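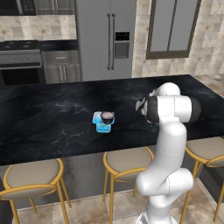

Fig. 2 – Rendered kitchen with dark marble island

4.2 Setting up the Jorlow scoreboard for a football game

1. Put the console on a flat table at the 50-yard line, on the home side.
2. Connect the long cable to the port marked DATA. Turn it to the right until it clicks.
3. Hold POWER for two seconds and enter the code 2291.
4. Choose FOOTBALL, then set the quarter length.
5. Press HORN one time to test it.

Note: The play clock starts only after the game clock is set.

Caution: Do not pull out the cable during a game – the score will be lost.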